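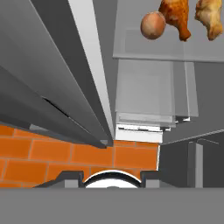

Busisiwe Cele had a build running when we called and kept half an eye on it the whole time. She writes the reach planner in Kistama, the software Dadetti uses to move simulated arms around simulated kitchens. We had asked for an hour. We got forty minutes, plus some follow-up by email.

First question, the obvious one. Why food, why kitchens?

"Because kitchens are horrible," she said. "Shelves, doors that open into your elbow, handles sticking out everywhere. If I get a planner through a fridge I can get it through most things." A factory cell she calls a vacation. Everything bolted down, everything where the drawing says.

The part she wanted to talk about was the refrigerator. Counter picks went into Kistama in February and they were, her word, fine. The arm comes down from above, the gripper closes, the arm goes back up. A shelf takes that away. There's glass over the item and glass under it, a side wall, and a door that has swung out to wherever it swung out to. So the hand has to go in more or less sideways, and the wrist has to fit behind it.

"People look at the fingertips," she said. "I look at the wrist. The fingers are thin, they'll go in. Then there's this big round joint coming along after them and that's what hits the shelf."

The old planner sampled a grasp first, then looked for a path. Pick the prettiest grasp on the drumstick, go hunting for a way to get there, fail, pick the next prettiest. On a counter that costs nothing. Inside a fridge she was watching it burn through every candidate and time out. The new one throws the arm in early. A cheap check on the wrist and the last link, run on each grasp before any path search. Whatever collides is gone. What's left gets sorted by how much room there is around the wrist, and only then by how good the grip is.

The budget is 300 milliseconds for the whole thing, grasp list to first path. Does it make it?

"Mostly. When stuff is touching, no."

Touching is the next problem. Pieces of chicken piled against each other come out of the segmentation as one lump, and the grasp sampler cheerfully puts a finger through the middle of the lump. She has a patch for it. She doesn't love the patch. It asks perception for a second mask whenever the first one has a shape that no single item in the catalog could have, which works for a drumstick and is pretty useless for potatoes. 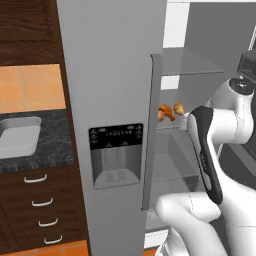 Rafsan Munasinghe thinks the shelf is the wrong thing to worry about. He joined the call late and said so right away: the planner already knows where the shelf is, it comes from the scene file, exact to the last decimal. What happens when a depth sensor has to find clear glass by itself? "She's planning with perfect geometry," he said. "I'd like to see the same numbers with the glass missing from the point cloud."

Cele did not argue. It's on her list. Kistama has a switch for it, she said, where the planner gets only what the simulated depth camera returns, and with the switch on the shelf edges come and go from one step to the next. "The edge you see. The plane you don't. So I fit a plane to the edge and hope." She laughed at that. Then checked the build again.

We asked about the nightly test. It runs 2000 kitchens, layouts shuffled, counters and cabinets swapped out, same planner binary. A run is scored on whether the arm touches anything it was not told to touch. Catarina Valente wrote the scoring and is strict about it. A brushed door handle is a fail, even if the food comes out clean.

"I hated that for a week," Cele said. "Then I found a bug with it." The collision model for door handles was being loaded in the closed position and never updated when the door opened. So the planner was politely avoiding a handle that wasnt there and clipping the real one. Two lines to fix. It had been in since the start.

Seeds are the other sore point. For a long time each run picked its own random seed and did not write it down, so a failure at night could not be replayed in the morning. Now the seed goes in the log header along with the planner commit and the scene hash. Replay is one command. She would do that first if she started over, before writing any planner at all.

Camera views got a few minutes too. The wrist view is good for the last stretch and bad for almost everything before it. Tilted, full of cabinet, the food way off in a corner, and a big piece of the image is always gripper. The outside view has the opposite trouble, the arm blocks the target right when it matters. Kistama hands over from one to the other at a fixed distance. Should the distance be fixed? "Probably not. It's a constant in a config file. I picked it on a Tuesday."

What about doors, does the arm open them itself? Not in this version. The scene starts with the door open. Opening is a seperate planner with its own six-person argument attached, and she did not want to get into it.

Next up is putting things back. Placing on a shelf uses the same wrist check run in reverse, she says, except now there is an item in the hand and it has to be added to the collision model at the right angle. Get the angle a bit wrong and the planner thinks the item is already inside the glass and refuses to move at all.

Then her build finished, with two warnings, and she went to look at them.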